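Projektbericht Holzpflege im Lesesaal Batville - Zwischenstand 15 Jul 2018
Bearbeitet von: Baptiste Arnaud, Idris Gwilliam

## Worum gehts

Alte Arbeitstische im Lesesaal. Geölt, nie lackiert, seit Jahren im Dauerbetrieb. Frage: lohnt Aufarbeiten oder neu kaufen? Vorgabe vom Seminar war ein Kostenvergleich plus kleine Umfrage, beides liegt vor, Auswertung noch nicht ganz fertig.

## Bestand

34 Tische, alle massiv, zwei Größen. Zustand sehr gemischt. Fensterseite ausgeblichen, Gangseite eher dunkel und fleckig. Wasserränder fast überall, tiefe Kratzer vor allem an den Plätzen neben der Tür. Gestelle ok, bei drei Tischen wackelt eine Verbindung, lässt sich nachziehen.

Fleckige Oberflächen sind schwer zu bewerten. Was ist Schmutz, was Verfärbung im Holz, was einfach Maserung? Wir haben am Anfang nach Augenmaß sortiert und mussten das zweimal korrigieren. Jetzt drei Stufen: leicht, mittel, stark.
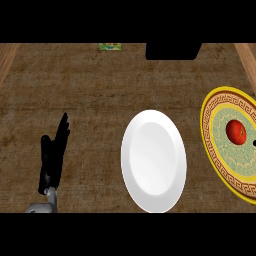 Abb. 1: Fleckige braune Tischfläche, oben seitlich hellere Holzleisten (Computergrafik)

Wichtig für die Einstufung ist auch der Kontrast zu helleren Teilen. Neben einem hellen Rand wirkt eine mittlere Fläche schnell wie stark. Deshalb immer zu zweit bewertet und erst danach vergleichen.

## Kosten

Angebot Hervieu (Schleifen, ölen, abholen inklusive): 272 Euro pro Tisch. Neukauf bei Vastance: 805 Euro pro Tisch, ohne Entsorgung der alten. Grivura hat auf zwei Mails nicht geantwortet, fehlt also im Vergleich.

Selber machen haben wir nur überschlagen. Material ist billig, aber wo schleifen? Die Werkstatt hat im Juli zu und die Absaugung ist für so große Platten nicht ausgelgt.

## Umfrage

Link ging an 1.076 Nutzer. Rücklauf mäßig. Die meisten stört der Zustand weniger als gedacht - mehr Klagen über Licht und Steckdosen. Einige wollen ausdrücklich keine neuen Tische. Mehrfach genannt: klebrige Stellen. Vermutlich zu viel Öl beim letzten Mal, nicht abgenommene Reste. Müssen wir noch prüfen.

## Offen

- Probefläche schleifen, Körnung 120 und 180 vergleichen
- Trockenzeit vom Öl klären (Idris)
- Freitexte der Umfrage fertig auswerten (Baptiste)
- bei Grivura anrufen statt mailen

Tendenz bisher: aufarbeiten, die stark beschädigten zuerst. Endgültige Empfelung kommt mit dem Schlussbericht, Tabellen im Anhang.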